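Section 4. Fitting the Fingers and Making the First Pick

You should arrive here with the linkage assembled (Section 3), all your own fingers, and the small bag of hardware marked F. If you still have hardware from the bag marked E, go back to Section 3. It was not spare.

The Barta hand gripper is squeezed by a person and copied later by an arm, so whatever slop you leave in it now will be learned faithfully and repeated forever. Take your time with this section. Trevor Catterall built the first one in an evening and has been rebuilding it since January.

4.1 Mounting the finger pads

1. Lay the linkage flat with the grommets facing up. Open and close it by hand. It should move like a good pair of pliers. If it moves like a bad pair of pliers, loosen the pivots a quarter turn and try again.

2. Set the left pad on its seat and start both screws. Leave them loose.

3. Do the same with the right pad. The pads are mirror images. They will go on the wrong way around with only a little force, and then you will need a lot more force.

4. Close the fingers gently and look at the seam between them. It should be straight from top to bottom. A seam that opens toward the tips means the pads are splayed.

5. Hold the fingers closed and tighten the screws a little at a time, going back and forth between the pads.

CAUTION: The pads are printed. The screws are steel. Stop when the screw stops.

4.2 Checking the grip

6. Cut a strip from ordinary printer paper and close the tips on it. Pull. The paper should tear before it slips.

7. Repeat at the middle of the pads, then near the base. If it holds at the base and slips at the tips, return to step 4. Most people return to step 4.

8. Open and close the gripper 40 times. This is dull, and it seats the pivots. Check the screws again afterward.

NOTE: Simin Ebrahimi suggests a drop of thread locker on the pad screws. The rest of us suggest waiting until you are sure you like where the pads are.

4.3 The first pick

Blocks are a poor first test. Anything will pick up a block. We use tea bags, which are thin, light, and packed against their neighbors, and which give you something to do with the result.

9. Put an open tea box on a clear stretch of table, with the lid standing up and out of your way. Any box with compartments will do.

10. Come in from above with the fingers open. Lower the tips on either side of a paper edge and close slowly.
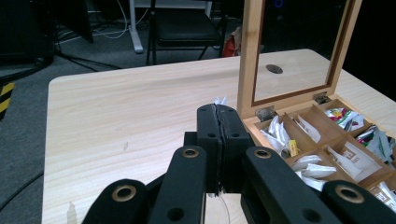 11. Lift straight up until the bag clears the partition, then move away sideways. Going sideways first takes the neighbors with you.

12. Set it down on the table and open the fingers fully. If the paper clings to one pad, wipe both pads with a dry cloth and try again.

13. Keep going until you can make 17 clean picks in a row. A pick that brings two bags doesn't count, however pleased you are with it.

CAUTION: Keep an eye on lids with glass in them. The outer links swing wider than you expect when the fingers open, and Ulla Kuusisto has asked us to mention this in writing.

4.4 If something is off

Fingers close but the tips don't meet: the pads are seated too low. Loosen, push up, tighten.

Gripper sticks halfway: one pivot is too tight. It is usually the last one you touched.

Everything worked yesterday: check the screws. Then ask who else has been using the bench.

Once step 13 is behind you, write your build number on the handle and hang the gripper on the Barta hook, next to the sign-out sheet. Calibration is in Section 5, and you will want a ruler for it.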